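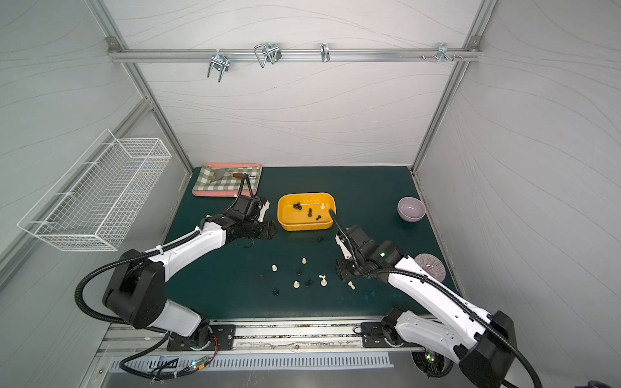

School robotics clubs should spend less of the year on competitions and more of it on chores. Our club at the Grutska school used to build one machine every March for the Sorkier Cup, drive it through seven matches, and take it apart. This year we kept two arms bolted to a rail and gave the students dull work: clearing up a chess set. Black and white pieces lie loose on the table, one white piece on its side, and more sit in a yellow tub behind them. A match never asks a student to think about how a gripper should approach a pawn that has fallen over.

The usual objection is that chores don't draw students. The Podov club makes this case every year, and I take it seriously. We lost four members in the fall. The ones who stayed logged 331 attempts by spring and wrote down why the bad ones failed, a habit I never managed to teach during a competition season — there was always another match to get ready for.

Money matters too. Our last Sorkier season cost $3,720, most of it travel and entry fees. The same amount would keep a workspace in cables and spare parts for years.

I would not drop competitions altogether. Students like them, and the Fabbri meet is cheap and close to home. One a year is enough. The rest of the time should go to a table that stays set up, with a task that is still there when the students come back.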